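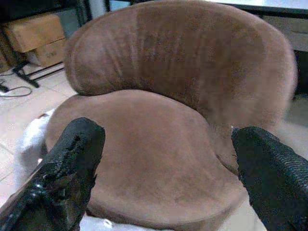

Brauner Polstersessel auf weißer Unterlage, davor die beiden schwarzen Greiffinger.

Thema: Polster reinigen mit Greifer — geht das schon?

Widedar, 11.7.21
Guten Tag alle zusammen. Ich bitte um Entschuldigung für mein Deutsch, es ist nicht meine Muttersprache. Wir bereiten in unserer Werkstatt gebrauchte Sessel auf, und mein Chef möchte wissen, ob eine Maschine das Absaugen und Bürsten übernehmen kann. Der Stoff fühlt sich wie Velours an, und wenn man gegen den Strich bürstet, bleiben helle und dunkle Stellen. Ein Mensch sieht das sofort und streicht noch einmal darüber. Kann ein Roboter das auch?

Hasik
Kurz gesagt: nein. Für ein flaches Sitzkissen vielleicht, aber die Fuge zwischen Sitz und Lehne ist das Problem. Dort sammelt sich der Schmutz, und dort muss man das Polster mit der einen Hand wegdrücken und mit der anderen saugen.

Clomis
Da bin ich anderer Meinung. Bei uns läuft seit April ein Arm, der Stühle absaugt. Ein Sitz braucht 6 Minuten, ich brauche zwei. Aber in dieser Zeit kann ich etwas anderes machen.

Hasik
@Clomis: Stühle mit Polster oder mit glatter Sitzfläche?

Clomis
Glatt, zugegeben.

Widedar
Danke für die Antworten. Was mir mehr Sorgen macht, ist der Überzug der Finger. Am linken ist oben schon ein Loch, der Rand ist ausgefranst. Ich habe Angst, dass so etwas am Stoff hängen bleibt.

Murín
Mit einem kaputten Überzug würde ich gar nicht an Velours gehen. Wechseln, und zwar beide Seiten gleichzeitig, sonst greift er ungleich. Und die Unterlage bitte festkleben oder glatt ziehen. Lose Falten neben dem Sessel zieht dir der Greifer irgendwann mit.

Widedar
Festkleben auf Fliesen, hält das?

Murín
Malerkrepp reicht.

Hasik
Ich bleibe dabei, dass sich das für einzelne Sessel nicht lohnt. Bei 195 gleichen Stück aus einem Hotel würde ich noch einmal rechnen.

Widedar
Wir haben 7 Stück in der Woche, und fast jeder ist anders. Ich werde es meinem Chef so weitergeben. Den Überzug bestelle ich trotzdem.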